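Wullik Squint Notes: README

Last touched 7/14/99 (day, month, year, take your pick, only one of them works)

Hello, and thanks for downloading. Wullik is a set of tidied-up clinic notes about squint in adults, the sort you grow up with and the sort that turns up out of the blue at fifty-odd. I put it together with Maxine Ngata, who ran the orthoptic clinic at Istamitz for most of the time the notes were being written, and Shota Fukuda, who did nearly all the typing and deserves a medal or at least a new keyboard. I'm Keisha Tillman. If something in here is wrong it's probably my doing, so write to me first.

What you get

One big table called visits, one smaller table called people, and a plain text file called words. The visits table has a line for each time somebody came to clinic. The people table has a line for each person, with an age band, whether they wore glasses, whether they'd had a squint operation before, and whether they saw double when they first came in. The words file explains our shorthand, and please do read it, as the old clinic notes were written by people in a hurry and we kept their habits.

There's also a folder called old. Don't use anything in it. I only keep it so that anyone who built something on the first version can see what changed.

Where the notes came from

The notes were kept on paper cards at Istamitz, two sides each, with a fold-out bit for the eye movement chart. Everyone in the set agreed to have their card copied. We took off names, addresses, dates of birth and jobs. The jobs went after Maxine pointed out that if you say a man is a church organ tuner with double vision, half the town knows who you mean. Visit dates have been changed to a count of weeks from the first visit, so the first visit is always week 0.

Age is in bands: 18 to 29, 30 to 49, 50 to 69, and 70 up. I know that's coarse. We went back and forth on it and I still think it's right.

How we measured things

Nearly all of the squint angles were taken with a prism bar and a cover test, once looking at something far away and once looking at something near. The columns are far_angle and near_angle, both in prism dioptres. A plus number means the eye turns in, a minus number means it turns out. Up and down turns have their own column, height, and there the sign tells you which eye is higher: plus for right, minus for left. I've seen people mix these two up and write whole paragraphs about a pattern that was only the sign convention, so do be careful!

Far means 6 metres in every room but one. The small room at the back of the clinic was too short and they used a mirror, and those visits have a yes in the mirror column. I can't find any real difference in the angles from that room, but have a look yourself, I'd love to be argued with.
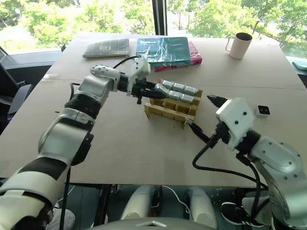 Near means a third of a metre, held by hand, with all the wobble that implies. Wendell Halvorsen, who did the evening clinics, liked a small letter on a stick. Maxine used a little picture. It matters more than you'd think, as a small letter makes people focus harder and that can pull the eyes in. The target column says letter, picture or blank, and blank means the card didn't say.

Double vision was simply asked about. The answers are in the double column: never, sometimes, always, or only when tired. That last one wasn't on the printed card at all, but so many people had it scribbled in the margin that we gave it a value of its own. Shota spotted that one. If you'd like a tidy yes or no, lump sometimes and only when tired together, but please say you've done it when you write it up.

Stereo vision (seeing depth with both eyes together) was tested for some people and not others. It depended on who was in and how late the clinic was running. So the stereo column is patchy, and it isn't patchy at random: people with very large squints often weren't tested, as everyone assumed they'd fail. Please don't fill in the gaps with an average. I did that in the first version and it was a daft thing to do.

Things we fixed

In April we went back through the cards with Ansel Montoya, who had never seen them before and asked a lot of awkward questions. We found 27 visits where the near and far angles had been typed the wrong way round. These are corrected and marked yes in the swapped column. We also found a run of cards where "R" had been used for the right eye by one person and for "repeat" by another, and you can imagine how that went. All sorted now, I think.

A few cards were too faded to read with any confidence. Where Shota and I read the same number on our own, we kept it. Where we didn't, the value is blank and the doubt column says yes. I was tempted to pick the likelier one each time and Maxine talked me out of it over a very long lunch.

Things we haven't fixed

The operation column says whether somebody had squint surgery, and roughly when in weeks, but it doesn't say which muscles were moved or by how much. That was written up at the hospital and we never had those notes. So you can look at angles before and after, but you can't use this to work out how much surgery gives how much change. People keep asking. Sorry!

Glasses are another muddle. We know if somebody wore them, and mostly we know if they had them on for the test, but the strength is missing for anyone who brought their own from elsewhere. Stick-on prisms are noted in the extras column in whatever words the clinician felt like using that day. "Fresnel", "stick on", "plastic prism" and "the stripy one" are all the same thing.

And it's one clinic in one town. People with mild squints that didn't bother them mostly never came, so please don't use this to say how common anything is.

What it's good for

I've used it for teaching, and it works nicely for that. Students can follow one person through several visits and see how much an angle drifts between two careful people measuring the same pair of eyes on different days. It's decent for looking at how double vision and angle go together (less neatly than the textbooks would have you think). Ansel used it to try out a way of drawing change over time and found it handy that the gaps between visits are so uneven.

It's no good for deciding what to do about a real person's eyes. If you've come here as you're seeing double and want to know what's going on, please close this file and get seen, and quickly if it came on suddenly.

Opening the files

They're plain text with tabs between the columns, so anything should open them. Blank means blank, and zero means somebody measured and got zero. Some spreadsheets show both the same way, so check before you start adding things up. The person number links the two tables. Omia, the little reader program Wendell wrote, is in the tools folder and will join them for you, though it grumbles if you've moved the files about. There's a second program called Oyelaran that draws the angle charts. It takes 4 settings, all explained at the top of its own file, and the only one you'll want to change is the width.

Versions

Version 1 was the typed cards with hardly any checking. Version 2 added the doubt column and took out the jobs. Version 3 is this one, with the swapped angles put right, the stereo gaps put back as gaps, and the words file rewritten so it makes sense to somebody who wasn't there.

Using it and passing it on

Copy it, teach with it, cut it up however you like. If you publish something, please mention Wullik and say which version, and send me a copy if you can spare one. Don't try to work out who anybody is. If you think you've recognised someone, tell me and leave it out of whatever you're writing.

Still to do: the children's cards, which are in 3 boxes under my desk and use a completely different form.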